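Building Bricks (Household Guide)

Building bricks are small plastic blocks that lock together by studs on the top and hollows underneath. This entry belongs to the toys section of the Kekwood household pages, which I keep up in my spare time, so you're getting the facts plus a fair helping of my own opinions.

Sizes

Most homes end up with two sizes. Standard bricks are the little ones, fine for careful fingers and murder on bare feet. Toddler bricks are the chunky ones, twice as long, twice as wide and twice as tall in the systems I know best. Both get named by their studs, so a 2x4 has two rows of four. I still catch myself saying "an eight" -- that was the word at our house growing up, and I've never managed to shake it!

Plates are the thin pieces. In the standard size, three plates stacked up are as tall as one brick, and once you know that, a lot of fiddly building problems go away. Kids seem to work it out way faster than adults do.

Mixing the sizes

People ask me about this more than anything else. Some toddler bricks do accept standard bricks, usually because the big studs are hollow and the small bricks are made to grip them. It depends on the maker, though. My old Zostden tub mixes beautifully, while the Bai set I picked up at a yard sale (293 pieces, one mystery wheel) won't join up with anything but itself. Try a couple of pieces before you buy a whole bag.

Sorting

I've sorted by color and I've sorted by shape, and shape wins for me every time. A red plate is easy to spot in a pile of plates, but a plate in a big heap of red is hopeless. If you own fewer than 200 pieces I wouldn't sort at all, just tip them out on a table and dig in.

Half-built things are the hard part. My rule is that anything with three or more pieces stuck together stays together until its builder says otherwise.

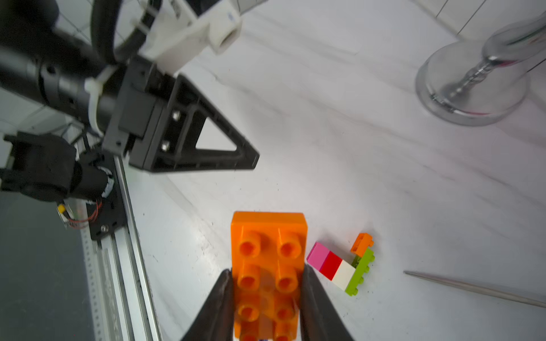 Small builds like that go on a shallow tray at my place, and the big toddler bricks go back in their own bin, mostly so they don't bury everything else. I used a Fisent drawer unit for a while, with 19 little drawers, and loved it right up until I had to put things away in it.

Washing

Warm water, a drop of dish soap and a soft brush will do for plain bricks. Keep the water under 104 degrees Fahrenheit and skip the dishwasher, it can warp them. Spread them on a towel overnight with the studs up so the hollows drain, and give any stubborn ones a shake in the morning.

See also: Marble Runs; Play Tables; Toy Bins and Trays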